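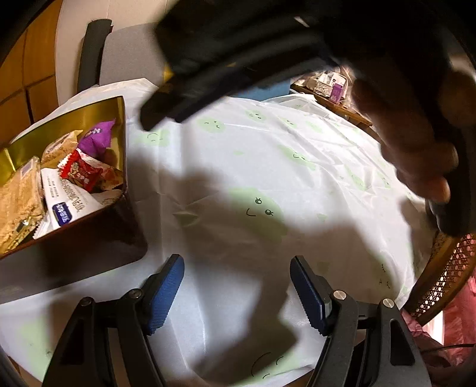
Changing the pads every 400 picks is a waste of good rubber, Chávez told the Sadport town newsletter, and the shop in Breltlow that looks after the town's packing grippers does not agree. The two sides have been trading notes on the subject since April. Neither has put out enough numbers to settle it.

The grippers in question are the two-finger kind, with ribbed blue pads on linkages that swing in and out on metal pins. They are used to pick up wrapped candy and snacks one piece at a time and put them somewhere else. The maintenance sheet that comes from Ditine, the outfit that set up the packing cell, asks for new pads at 400 picks, a check of every pivot pin at the same time, and a fresh open-and-close setting afterward. The sheet runs to 37 steps. A full service takes the cell out of use for 88 minutes, going by the log kept in Breltlow.

That is a lot of downtime for a machine whose job is lifting cookies.

Ditine's case is that crimped wrappers are hard on soft pads. The ribs lose their edge, the grip gets vague, and the operator starts closing the jaws harder to make up for it. Harder closing puts more load on the pins, and then the fingers no longer meet square. The argument makes sense on paper. What Ditine has not shown is a worn pad next to a new one at 400 picks, or any count of dropped pieces before and after a change.

Chávez ran one set of pads to 3094 picks over the summer and reports that it still held a thin packet by the corner. One set is one set. The log for that stretch has gaps in it, and the pins were replaced partway through, so the pads may have been getting help from new hardware. It would be a mistake to throw out the sheet on the strength of it.

The shop in Breltlow sits somewhere in between. It now wipes the pads with a damp cloth at each shift change and looks over the pins for play, which takes a few minutes and needs no tools. Pads come off only when the ribs look flat or a finger starts to lean. The open gap is checked with the jaws empty – the sheet says to do it with a test block, but the block that came with the cell was the wrong width and has yet to be replaced.

Ditine said in a written reply dated 2021-10-04 that it stands by the schedule and will "review the interval" with users. It gave no date for that. It also sells the pads, a point the reply did not bring up.

Until someone runs several sets side by side and writes down every drop, the 400 figure should be read as a guess with a part number attached. The shop says it would do the test if Ditine supplied the pads. The request went in last month – no answer so far.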